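The Kormont Gauge

The gauge station at Kormont recorded the level of the reservoir every 30 minutes. The keeper copied the readings into a bound log and sent a carbon to the Hoekstra office at the end of each month. In October the office wrote back. It wanted to know why the water had risen 20 millimetres overnight with no rain and the inlet shut.
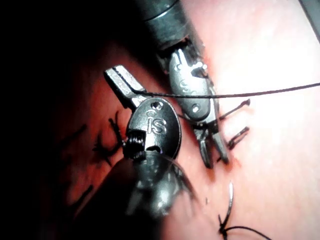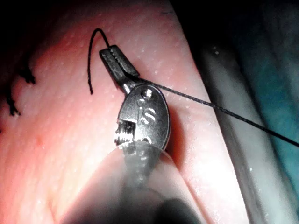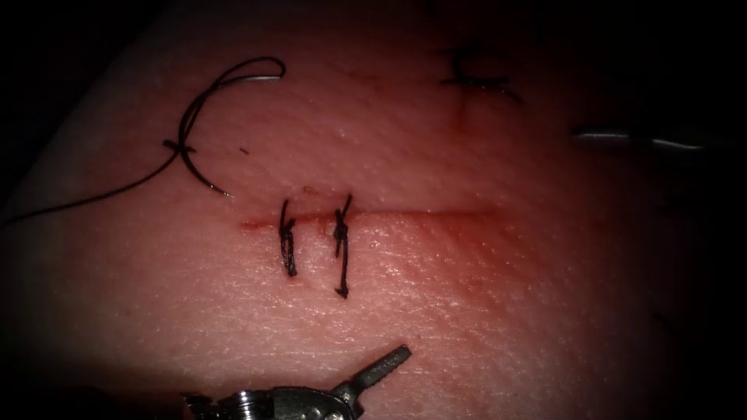 Filed under: Short Fiction

The keeper checked the float first. It was a sealed copper float on a steel tape, made by Serano, and it hung true. The pulley turned freely. The pen had ink. The keeper read the staff by torch at 4 am and got the same figure as the chart.

The reply to Hoekstra said: instrument sound, rise confirmed.

The office sent a form. Section two asked for the volume of water gained. The keeper worked it out from the old survey of the valley, which gave a surface area for each contour and still showed the township of Polance on the bottom, with its 200 lots numbered in pencil. The sum was done twice and entered.

Section three asked for the source. The keeper left it blank for a week.

The level rose again, by the same amount, and stopped. The keeper took the dinghy out to the marker buoy over Polance and lowered the sounding line. The depth printed on the survey was 1635 centimetres at full supply. The line went slack well short of that. The keeper moved the boat one length to the north and tried again, and the line ran out to the proper mark.

Four more soundings were taken. Plotted on the survey, the short ones fell inside the pencilled lots and the long ones fell in the streets.

The keeper ruled a line under the column, dated it and rowed in. The water had not been added to. Something under it was taking up more room.

There was no box on the form for that. In section three the keeper wrote "displacement" and asked for a longer line.

Comments (3)

damp_socks: Read it twice. Is the keeper from Polance? I assumed so because of the week's delay on section three.

Tern: Centimetres on a survey that old bothered me a bit, but the streets line got me.

gullywasher: Would read a part two. What did the office send?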